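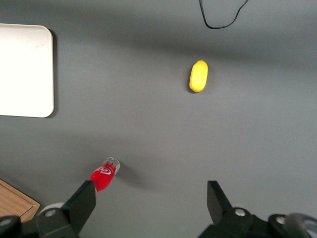

Can visitors bring their own parts to a Buvden demonstration?
Parts up to 76 mm across are accepted if they reach the Warrier demo room at least one working day ahead. Label each part with its weight.

Buvden two-finger gripper, demonstration and open day
Supplier: Stakoment
Contact: Ridwan Purba, demo bookings

The Buvden is an electric parallel gripper for small and mid-size arms. It is shown on a working tabletop cell with small mixed objects. Visitors may set the grip force and opening width from the operator panel.

Session length: 29 minutes
Group size: up to 15
Stroke: 76 mm
Supply: 24 V DC
Wrist camera: optional, ordered separately

Session order
Safety briefing and emergency stop check
Pick and place at default settings
Force adjustment on rigid and soft parts
Visitor parts, if registered

Closed-toe shoes are required. Keep hands outside the marked area while the arm is enabled. Recording is allowed from the visitor side of the cell.

Mikkel Brøndum runs the morning sessions and Guilan Xue the afternoon sessions. Integration questions involving Ganer controllers go to Guilan Xue. Next open day is in June. Price lists are handed out at the desk on request.

Page updated 5/15/18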